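**Senlow meeting floor: seating and layout, second progress report**
Prepared for the Trikent workplace fund
Period covered: September to November

## 1. Status

The seating work at Senlow is past its midpoint. The grant covers 279 chairs in total, spread over the meeting rooms, the shared desk area and the training room. At the close of this period the survey is complete, the first repair batch is closed, and the layout of the shared desk area has been agreed with the users of that floor. The training room has not been started.

Spending is within the approved budget. Two items have moved between budget lines (section 5) and one date has slipped (section 6).

## 2. Chair survey

Each chair was given a number on a paper tag and checked against the same sheet: seat, back, arms, legs, casters. The sheet has one line per part and three possible grades. Grade A needs no work. Grade B can be repaired on site. Grade C goes to the workshop at Londix or is replaced.

Most of the stock is one general type: black, with a padded seat, a curved back, two arms and a thin frame on small casters. The type was bought in several lots over the years, and the parts differ slightly between lots. Arm pads from the older lots do not fit the newer supports without a spacer. This was not known when the proposal was written and accounts for most of the extra hours in the survey.
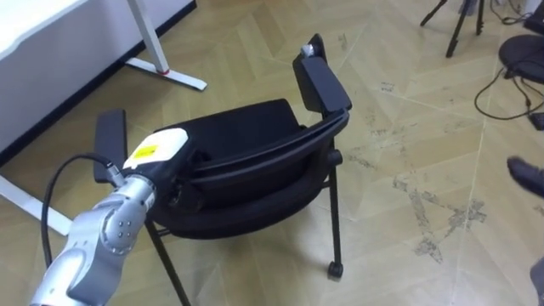

Lis asked, on reading the draft of this section, whether the arms are worth keeping at all, given that a chair without arms would slide further under the desk and would remove the spacer problem entirely. The point was discussed at the October review. The arms stay. Users who sit through long meetings asked for them in the first round of comments, and removing them leaves open mounting holes on both sides of the seat, which would then need covers. The clearance question is dealt with in section 4.

The survey results by grade:

| Grade | Chairs | Action |
|---|---|---|
| A | 168 | Return to floor |
| B | 75 | Repair on site |
| C | 36 | Workshop or replacement |
| Total | 279 | |

The share of grade C is higher than the proposal assumed. Nearly all of it comes from one lot, where the weld at the top of the leg has cracked. These chairs have been taken out of use and are stored in the lower corridor with their tags left on.

## 3. Repairs

Of the grade B chairs, 25 were completed in this period. The work was done in one of the small meeting rooms, which is booked for the project in the mornings until 11:30 and returned to general use after that. The short booking limits the number of chairs that can be handled in a day, but it avoids storing tools on the floor overnight.

The most common jobs, in order of frequency:

- casters replaced or cleaned of thread and hair
- arm supports tightened
- arm pads replaced
- seat fabric brushed and spot cleaned

Casters are changed as a full set. Mixing old and new casters on one chair left a slight rock on the hard floor, and two of the early repairs had to be reopened for this reason. The repair sheet now has a line for it.

Arm supports take longer than planned. The bolt is reached from under the seat and the chair has to be tipped to get a tool onto it. A folded blanket on the floor protects the arm pad while the chair is down – a small thing, but three pads were scuffed in the first week before it was adopted.

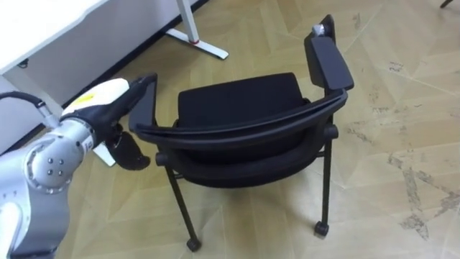

Tightened supports are checked again after two weeks of normal use. Of those that have reached the two-week point, one needed a second adjustment. If the rate stays at that level, thread-locking compound will not be ordered.

Fabric condition is better than expected. The black fabric hides wear well, and only the front edge of the seat shows it on the oldest lot. No reupholstery is proposed for this phase.

## 4. Layout of the shared desk area

The desks in this area are staying. The question for this phase was how the chairs are kept between meetings, as the complaint most often repeated in the first round of comments was chairs left out in the walkway.

Two arrangements were tried, each for three weeks. In the first, all chairs were pushed in at the desks with the back facing out. In the second, half were kept at the desks and the rest were lined up against the wall opposite the windows.

The first arrangement is limited by the arms. On the lower desks the arm pads meet the edge of the top before the seat is fully under, and the chair stands further out than the drawing allows. On the higher desks there is no conflict. The second arrangement kept the walkway clear, but the wall row was broken up by midday on most days and was not rebuilt until evening.

The agreed solution combines the two. Chairs with arms are kept at the higher desks and along the wall. The lower desks receive the armless chairs already held in the training room, which are not part of the 279.
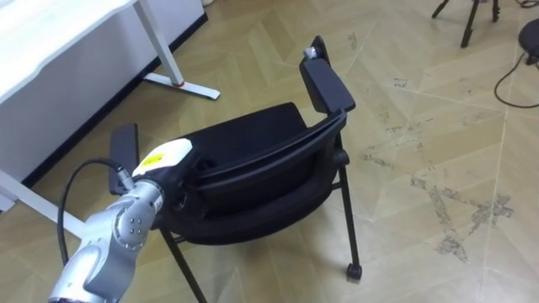

Floor marks for the wall row will be set in the next period. Tape was considered and rejected, as it lifts under the casters and leaves residue when removed. Small adhesive dots outside the path of the wheels are being tested at one end of the row.

The feet of the desks also matter for the walkway. Chair legs catch on them when a chair is pulled out at an angle. Moving the end desk toward the wall by the width of one foot gives enough room to pull a chair straight back, and this has been added to the drawing.

## 5. Budget

Two changes, both within the limit that does not need prior approval:

- The unspent part of the fabric line was moved to casters.
- The cost of spacers was charged to small parts, which had no planned use in this period.

The workshop line has not been touched. Londix will quote on the cracked legs once a sample chair has been examined. If the repair costs more than a replacement, the grade C chairs from that lot will be replaced and a short note sent to the fund before any order is placed.

## 6. Next period

- Complete the remaining 50 grade B chairs.
- Obtain the Londix quote and decide on grade C.
- Set the floor marks and shift the end desk.
- Start the training room. This was planned for November and is now planned for January – the room is in use for courses until then.

One decision is requested from the fund: whether spare arm pads may be bought in a single order now, at the lower unit price, and held at Senlow for later phases. The storage space is available.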